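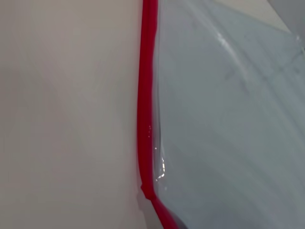

Stunddale researchers teach robot arm to handle clear plastic bags by watching the seal

STUNDDALE, February 2018 – Anyone who has ever stood in a kitchen fumbling with a zip bag knows that thin, clear plastic has a mind of its own. It slides, it wrinkles, it sticks to itself, and half the time you can hardly see where it ends and the counter begins. Robots have an even harder time of it, and that is why the team at Moltorico is so pleased to share the results of a project that has kept our Stunddale lab busy since October.

The method, which we call Unier, lets a robot arm find and follow the closure of a bag using only a small camera at its wrist. Earlier approaches, including our own, tried to work out the shape of the whole bag first. That sounds sensible, but clear film is full of glare, and every crease throws back a bright streak that can fool even a good vision system. Unier puts the seal first. It looks for the colored strip along the edge, traces it from one end of the view to the other, and keeps updating its grip as the strip bends or kinks under the fingers.

To train the system, our operators guided the arm by hand through 947 bag-handling runs, and we kept 721 of them after checking each one for good focus and steady motion. The finished method was then put through 500 fresh trials on bags it had not been trained on, laid out flat, folded over or bunched up. It finished the task in 3 out of every 4, and most of the misses came when the strip was hidden under a fold of its own film.

"We spent a long time trying to be clever about the plastic, and I think we were all a little in love with that problem," said Benedikt Bühler, who leads the project at Moltorico. "Then one afternoon we went back through the wrist recordings and asked what a person would look at. You look at the seal, of course! Once we let the robot do the same, the whole team started going home on time again."

The work was carried out with Ostrowski, a packaging firm that supplied the test bags and whose staff were kind enough to spend many patient hours showing us how they open, fill and close them on a busy day. Their habits – pinching near one end, keeping a light pull on the strip – found their way directly into the training runs.

Moltorico will next turn to bags with clear closures, where there is no color to follow, and to the trickier business of closing a bag that already has something in it. A written report with the full trial results is available on request from the Stunddale lab, and visitors from schools and neighboring companies are warmly invited to get in touch about seeing the arm at work.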